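The Long Way to Quintana

3 April 2022

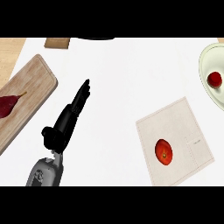 Why would anyone take the slow train when the express costs the same? Because the express leaves from a platform I have never once found on the first try, and the slow one leaves from right in front of the pretzel stand.

I have been riding the local between Narbridge and Quintana since November, when the office moved and took my 12-minute commute with it. The new one is 119 minutes if the signals at Kanness behave. They do not behave. There is a kind of standing appointment at Kanness, where we stop short of the station and consider a drainage ditch together.

My wife thinks I should drive. My wife has not seen what the parking garage charges. I did the math on the back of a timetable and it came to more than 2,000 dollars by summer, before gas, and before whatever the potholes would do to a car that already makes a noise like a drawer of forks.

So, the train. I have read 2 long Russian novels, or one and most of another. I have learned that the third car is warm and the fourth is not. A man named Ademir Lopes boards at Sotberg with a folding chair, which he sets up in the vestibule even when there are seats. I asked him about it once. He said the seats were bad for his back, and then he told me about his back until Quintana.

The conductor punches my ticket in the shape of a small boot. Car 753, the one with the good heater, has been gone for two weeks – in for repairs, according to the conductor, though he said it the way people tell kids about a farm upstate. I've moved to the second car for now. The window sticks, but the outlet works.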